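About Skesus

Skesus teaches robots chores by doing the chores for them, slowly, over and over, by remote control. We started in Bretedmont with four people and one good chair. There are 17 of us now, and the chair is still contested.
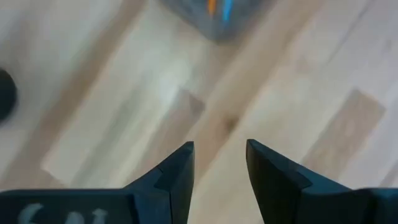
Recep Gündoğdu maintains that the driving is easy and the patience is not, and that anyone who thinks otherwise should try picking up a pen 49 times before lunch.

Our Tider project holds 2,405 demonstrations so far. A few of them are even graceful.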